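## 4. Rehearsing a chore in simulation

Before you let the arm near your crockery, you will teach it to behave in the Tematard simulator, where crockery costs nothing. Set aside an afternoon. The quick-start card says 40 minutes, and was written by someone who already knew how.

You will need a finished install (section 2), a calibrated arm file (section 3) and one chore. Please choose one chore. "Tidy the kitchen" is a way of life, and the planner will accept it without complaint and then do nothing for the rest of the day.

### 4.1 Load the room

1. Open Tematard and choose **New rehearsal**.
2. Pick the **Plain room** template. The furnished rooms are prettier and every cushion in them slows the physics down.
3. Add a table, then mount the arm on its far edge. Check that the base reads **Fixed**. An arm left on **Free** will pick up its first object and fall on the floor with it.
4. Place your objects. Start with simple shapes: blocks, a wedge, a thin panel.
5. Save under a name you will recognise in August. "Test2_final_new" has been taken, by all of us.

**Note:** A block is a fair stand-in for a bar of soap or a box of matches. It is a poor stand-in for a sock. Cloth is covered in section 9, which is short, as is the list of things the arm can do with cloth.

### 4.2 Run the pick-and-place routine

1. Set the gripper to **Slow**.
2. Select the object to be moved and the spot where it should end up.
3. Press **Rehearse**. The arm will make one attempt and stop.
4. Read the log before you press anything else. A line ending in *contact lost* means the object was dropped. A line ending in *contact unexpected* means something else was hit.
5. Move the object a little and go again. Repeat until you trust it or run out of tea.

Thin upright things deserve their own mention. An arm reaching for a block has no natural respect for whatever is standing next to it, and a leaning panel is the nearest thing we have to a dinner plate in a drying rack. Turn on **Keep clear** for anything you would mind hearing fall.

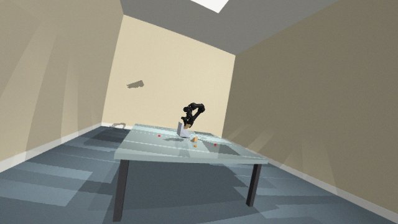
Once single attempts go well, switch to a batch. The default is 900 attempts, each with the objects nudged to slightly different places, and it will run happily overnight. Dehua Wei, who wrote the batch tool, recommends looking at the failures first. The successes all resemble one another and will only make you overconfident.

When we ran the "put the block by the wedge" chore for this manual, 569 of the 900 attempts finished cleanly. A toddler would sulk at that score, and it was our best week. Please bear it in mind when a relative asks if the machine can do the washing-up yet.

**Caution:** A good score in simulation is no promise about your worktop. Simulated tables are level and free of jam.

### 4.3 Move to the real arm

1. Export the routine to the Plorkura controller.
2. Clear the real table of anything you are fond of.
3. Stand where you can reach the stop button. Test the button.
4. Run at the lowest speed with nothing in the gripper, 2 times through.
5. Add one object and run again.

If the arm hesitates above the object and then withdraws, the grip estimate is too low. Wagner Medeiros on the support desk calls this "thinking better of it" and will ask you for the log file, so have it ready – he will not be talked out of it.

**Caution:** Never hand the arm an object to help it along. It has not agreed to this arrangement and does not know where your fingers are.

For chores with more than one step, go on to section 5. For loading a dishwasher, see section 11, currently one page long and mostly about cutlery.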